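Cheguei à Plirkeck às nove e pouco da manhã, já com a garrafa térmica de café debaixo do braço, porque da última vez a máquina deles estava quebrada (continua quebrada). Fui conversar com a pessoa que coordena o Niltex, o serviço de aluguel de célula robótica que a empresa abriu em abril e que meio mundo aqui do grupo de automação anda me perguntando se vale o dinheiro. Ela topou falar à vontade, com a condição de eu não publicar o nome. Combinado!

Conversamos em pé quase o tempo todo, ao lado da bancada, com o pessoal trabalhando em tarefas com frutas.

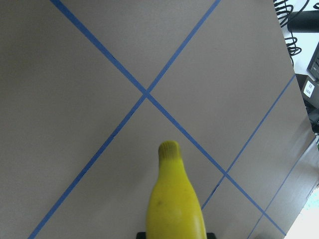
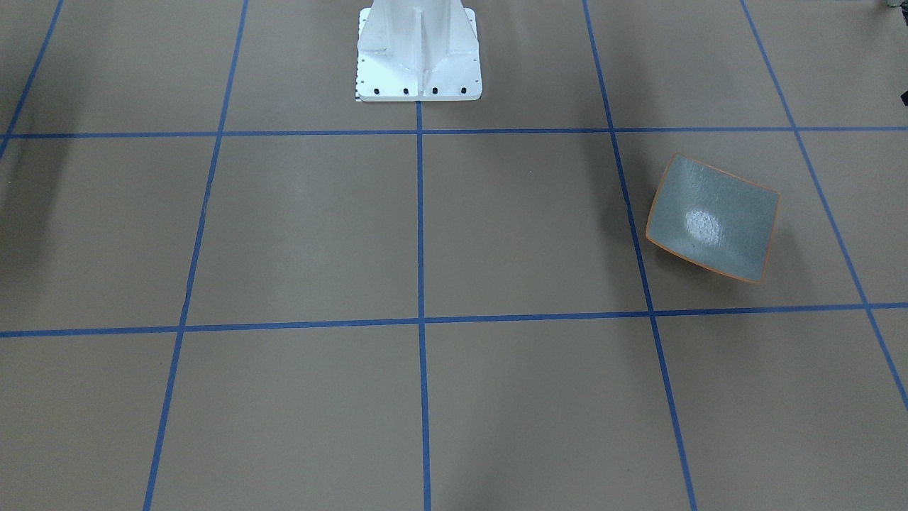
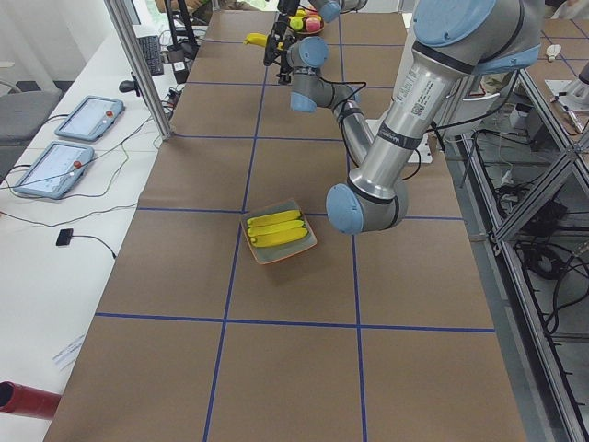 Fita azul no tampo e no chão, e fruta em duas das fotos, uma delas de perto.

## "O cliente chega achando que vai comprar um robô"

Comecei pelo óbvio: o que exatamente se contrata quando se contrata o Niltex?

"Horas de célula", ela respondeu, sem piscar. "Você traz a tarefa, a gente monta a bancada, grava as demonstrações e devolve os dados organizados, com um relatório do que deu certo e do que deu errado. O cliente chega achando que vai comprar um robô e sai com uma pasta de arquivos. Tem gente que fica decepcionada uns dez minutos."

O pacote de entrada se chama Yao e cobre 300 demonstrações de uma única tarefa. O maior, Rinura, vai a 800 e permite variar objeto, recipiente e posição. Perguntei qual sai mais e ela riu. Sai o Yao, e depois metade dos clientes volta pedindo para completar até o Rinura, pagando a diferença.

- E dá para pagar só a diferença mesmo? - perguntei, porque essa é a dúvida que mais recebo.

"Dá, se voltar em até 77 dias. Depois disso a gente já desmontou tudo e tem que calibrar de novo, aí cobra a montagem outra vez."

Anotei o 77 e sublinhei. Está no contrato, na página dos prazos, em letra normal, mas ninguém lê prazo antes de precisar dele, eu incluída.

## Por que banana

Essa eu tinha que fazer. Banana é difícil ou é só barata?

"As duas coisas. Ela é curva, então o ponto de pega muda conforme a orientação. Escorrega um pouco. E amassa! Se o operador fecha demais a garra, a fruta te conta no dia seguinte, fica aquela marca escura. Com um bloco de plástico você nunca ia saber que apertou forte."

Contei que já usei fruta de mentira em teste e ela fez uma careta. Diz que serve para ensaiar o movimento, mas que o peso e o atrito são outros, e que o cliente de alimentos percebe a diferença logo nas primeiras tentativas com produto real. No Niltex você escolhe: a fruta de verdade entra na conta de consumíveis, que vem separada da hora de célula. Eu preferia que viesse junto. Falei isso para ela, que respondeu "eu também, mas não sou eu que faço a tabela".

## A fita azul

Eu estava curiosa com a fita. Achei que fosse para alguma câmera enxergar melhor, e ela me corrigiu com toda a paciência.

"É para gente. O operador precisa ouvir 'põe a bandeja na célula do meio, encostada na linha' e fazer igual ao colega do turno anterior. Se cada um coloca onde acha bonito, você perde o controle da variação. Variar é bom, mas tem que ser variação que você escolheu."

E quando a fita enruga?

"Troca. Ou não troca, se falta pouco para acabar a rodada, porque trocar no meio também muda a cara da mesa. Isso dá briga aqui dentro até hoje."

Gostei da sinceridade. Em folheto de fornecedor a bancada vem sempre perfeita, e eu nunca vi bancada perfeita depois da segunda semana de uso.

Ela ainda me explicou como organizam a agenda de posições: uma planilha sorteia a célula de partida e a de chegada, o operador confere antes de cada repetição e marca se teve que improvisar. Perguntei se o improviso é descartado. Fica, com etiqueta, e o cliente decide. Achei justo, só que quem nunca trabalhou com isso vai precisar de ajuda para decidir, e o Yao inclui uma única reunião de acompanhamento. Uma é pouco.

## Onde o serviço tropeça

Pedi um caso que tivesse dado errado e ela pensou bastante antes de falar. Contou de um cliente que queria transferir fruta de um recipiente para outro e só mandou a especificação do recipiente de chegada. A equipe gravou 533 demonstrações com um recipiente de partida raso. O da fábrica era fundo.

"Tinha lado bom, porque a parte de soltar a fruta se aproveitava inteira. Mas a pega, não. A gente refez por nossa conta, e hoje o formulário pergunta a altura da borda antes de perguntar qualquer outra coisa."

Fui conferir o formulário depois, em casa, e pergunta mesmo - é o primeiro campo. O resto dele é meio cansativo, viu? Tem umas perguntas repetidas sobre iluminação, e o botão de salvar rascunho me perdeu uma página inteira. Se você for preencher, escreva as respostas em outro lugar e cole.

Outro ponto fraco, na minha opinião: não dá para acompanhar as gravações de longe. Ou você vai até lá, ou espera o relatório. Ela disse que estão estudando liberar um resumo no fim do expediente, sem prazo. Vou cobrar!

## Dá para operar sem ser engenheiro?

"Metade da minha equipe nunca tinha encostado num robô antes de entrar aqui", ela disse. O treino dos operadores leva duas semanas, e a primeira é quase toda sobre parar: como parar, quando parar, quem avisar. Só depois vem pegar alguma coisa.

O cliente também pode mandar gente própria para gravar, e essa para mim é a parte mais interessante do serviço. Sai mais caro por causa do treino, mas quem passa anos mexendo com o produto tem um jeito de pegar que operador de fora demora a descobrir. Ela concordou e foi além: as melhores demonstrações que já viu foram de uma pessoa que embalava fruta havia muito tempo e que reclamou o dia inteiro da lentidão do equipamento.

## Contrato ou não contrato?

Para quem tem uma tarefa só, bem definida, e quer saber se ela é viável antes de gastar com equipamento, eu iria de Yao sem muito medo. Meça tudo antes, recipiente de partida inclusive, e já deixe reservado algum dinheiro para os consumíveis. Se a sua tarefa varia muito, peça orçamento do Rinura direto e negocie mais reuniões no pacote; ela me deu a entender que há margem para isso.

Perguntei, já na porta, se ela ainda come banana.

"Como. Mas pego pelo meio agora, repara só."

Quem tiver pergunta sobre o formulário ou sobre o prazo de retorno pode deixar nos comentários, que eu junto tudo e mando para eles de uma vez.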